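## About Sostance

Can a machine do your chores yet? Mostly no. We have spent 38 months finding out exactly how no, and we're still cheerful.

Sostance is a team of 11 in the old Gukmont building on Plovevgate. We write the software that tells robot arms what to do in kitchens and small workshops, then keep score. Our test list, Dantas, has 307 chores on it. Robots manage 40 of them well enough that we'd let them try at home – our own homes, with the cat shut in another room.

Wiping a table is on the good list. Folding a fitted sheet isn't, but then half the staff can't do it either.
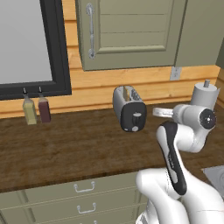 Breakfast is our favorite kind of test, and we run it in simulation first, where crumbs are free. Toast sounds easy until you have to spell it out for an arm. With a slice poking up from the left slot of the toaster, the arm has to find bread, get hold of it and leave the two condiment bottles standing.

We're open to visitors in July. Bring a chore.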